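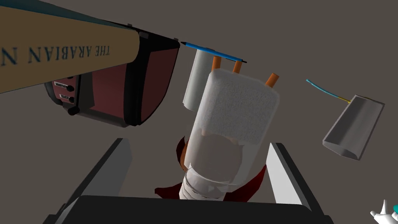 How often is the zero position of the grippers checked on the Brimov cell?

The zero position is checked after every 24 hours of running time and again after any change to the arm model. Both grippers are checked in the same session, left arm first.

3.2 Setup and Upkeep of the Simulated Cell

The Brimov cell is a two-arm household robot modeled in the Cordero simulator at the Prirkilton laboratory. It has no physical parts, but it is kept under the same kind of service record as the hardware cells at the Gesdale site. Each entry gives the model version, the reason for the work, and the checks made before the cell was returned to use. The version used for all results in this paper was fixed on Oct 4, 2025.

Setup begins with the base. The robot base is placed at its reference pose and the physics engine is run for 60 steps with all joints held. Any drift in the base during this period is treated as a fault, and the contact settings between the base and the floor are reviewed before work continues. The arms are then moved one at a time to their home positions. Joint limits are read from the model file and compared with the values stored in the controller.

The grippers are set up last. Each gripper has two fingers driven by a single command, and the two fingers must reach their fully open positions at the same step. The operator sends an open command, reads both finger positions, and then closes the gripper with nothing between the fingers. If one finger lags, the drive gains for that gripper are restored from the reference file. Gains are not tuned by hand on one side only, as this was found in July to hide errors in the finger mass values.

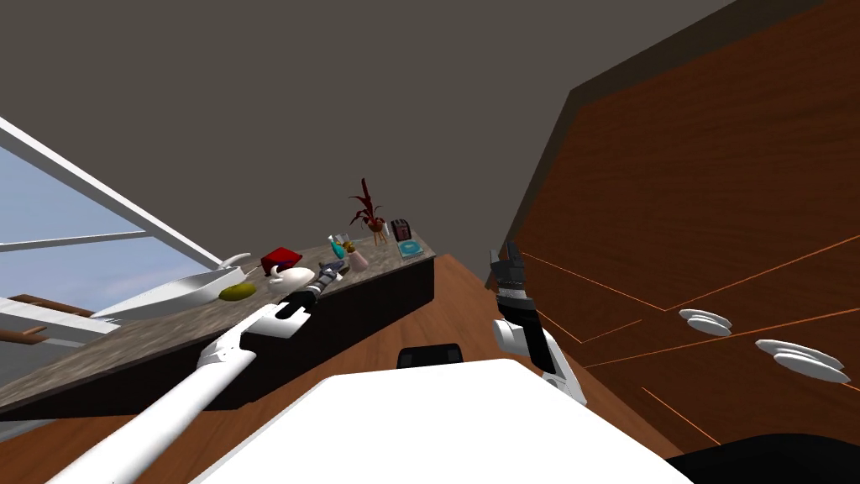

What is done when a finger passes into an object it should be holding?

The run is stopped and the collision shapes of both the finger and the object are reloaded. If the fault returns, the contact step size is cut in half and the gripper checks are repeated from the start.

Repairs to the cell fall under two headings. Model repairs change the shape, mass, or joint data of a part and require a full setup. Controller repairs change gains, limits, or timing and require only the arm and gripper checks. The service record for the period of the study holds 105 entries, most of them controller repairs. Over 3000 runs were completed in the same period. Runs made between the start of a fault and its repair were removed from the results.

The wrist cameras are checked together with the grippers. With the fingers open, both must appear in the wrist view, and the mount offset is corrected if either is missing. Figure 4 gives a view from behind an open gripper.

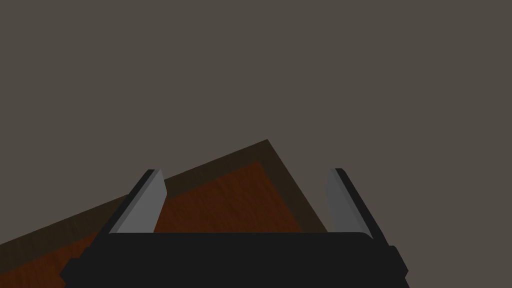
Figure 4. Open gripper in simulation, with a corner of a wooden board or tray beyond the fingers.

Once the camera check is complete, the operator saves the joint positions and the mount offset to the service record and releases the cell. A cell that fails any check stays out of use until the full sequence for that type of repair has been passed. The object models are held in a separate library with its own version number, and their upkeep is covered in Section 3.3.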